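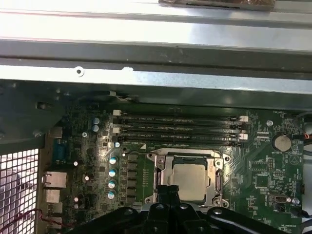 ## Inside the old tower

Welcome to the autumn page of the Koklow gallery, and thank you for all the kind messages about the typewriters back in February. I've gone a bit more modern for this one, though my nephew tells me a desktop computer is quite old-fashioned enough! I do love a machine that opens up and lets you have a proper look round. Most of us lived for years with one of these humming away under the desk and never once took the side off.

**The memory slots.** Four of them, lying one above the other with little white latches at each end, and all of them empty. The latches are my favourite part of any motherboard, I think, because they give such a satisfying click when a stick of memory goes home. A bit further down is the processor in its metal frame, and over at the back edge there's a blue serial port, which took me straight back to Abena Asante's office at Pranidano and the label printer that would only talk to one computer in the building (she kept the cable in a locked drawer).

**The whole case, lying on its side.** DELL on the green board, a silver power supply along the front, and cables in red, yellow and black bundled up by the drive cage. Look out for the blue bits as well: the handle on the hard drive, the release tab at the end of the power supply, and that column of brackets along the edge.

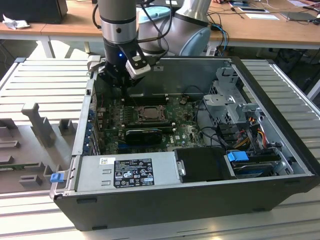

I've always been fond of coloured tabs and handles, as they give a beginner somewhere to start. Bergþóra Hafþórsson, who taught me most of what I know in the evenings at Grímsdóttir, used to have us find every tab and latch before we were allowed to pick up a screwdriver. It took me 38 minutes the first time, and I still missed one.

If you've got an old tower in the loft and fancy a look inside, do unplug it first and leave the power supply itself shut. The rest is very friendly, I promise, and a soft paintbrush does wonders for the dust.

The next gallery will be the Clirine radios, all 48 of them if I can get them down the stairs.

*Page put up 9th October*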